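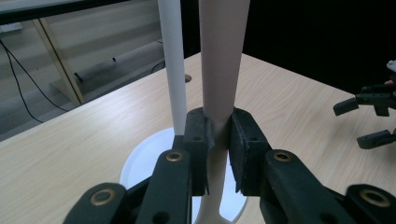
**Halholm assembly floor – handling automation, monthly review (June)**

Present: Kalliopi Sfakianakis (chair), Conall Phelan (operations), Savvas Kouris (process engineering), Sharada Marar (floor representative)
Apologies: Orestis Psarras

Meeting opened 2:05 p.m.

**1. Previous minutes**

Accepted with one correction. Item 4 should read "second shift", not "both shifts".

**2. Output and stoppages**

S. Kouris reported 1,513 completed handling cycles on the Runeo cell since the last review, with 27 stoppages. Of these, 9 needed a person to reach in and reseat the part. The others were cleared from the panel. C. Phelan asked for the two kinds to be logged under separate codes. Agreed.

**3. Grip on round stock**

Pads close on upright rods without marking them at the current force setting. Slip still occurs on rods picked near the lower end, where the section widens. S. Kouris proposes a higher grip point for all stand parts. Cycle time increases slightly; no figure yet.

Pad wear was discussed. S. Marar said operators have been judging wear by eye and do not agree on when a pad is finished. A written limit is needed before the second shift takes over pad changes.

**4. Staffing and job content**

Two bench positions move to cell tending when Brouwer completes the guarding work. Pay grade is unchanged. S. Marar stated that the work is not the same work: there is less lifting, more standing and watching, and long periods when the operator may not leave the cell but has nothing to do. She asked that tending be limited to half a shift, with the other half at the benches. C. Phelan supports this in principle and will check it against cover at breaks.

K. Sfakianakis confirmed that no positions are being removed this year. S. Marar asked for that in writing – to be issued with these minutes.

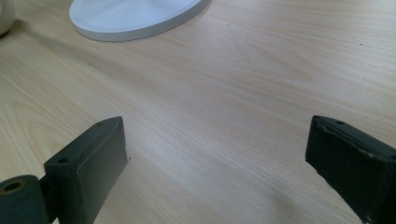

*Minutes taken by Savvas Kouris*

**5. Table surface and approach**

Reflected light on the pale wood tabletops was raised as a possible cause of missed detections on white bases. Not proven. A matte cover will be tried on one table and the miss rate compared with the uncovered ones. Tables to be wiped down at each shift change in the meantime.

**6. Training**

The Rultach course comes to 264 hours for the whole group. C. Phelan had planned to run it outside shift hours. S. Marar objected. Decision: training takes place in paid shift time, and the output target is lowered for the weeks affected.

**7. Actions**

- Separate stoppage codes – Kouris
- Written pad wear limit – Kouris, with Marar
- Half-shift rotation, break cover check – Phelan
- Letter on positions – Sfakianakis
- Matte cover trial – Psarras, to be confirmed with him

**8. Other business**

Noise at the north benches carried over to the next meeting.

Closed 3:10 p.m.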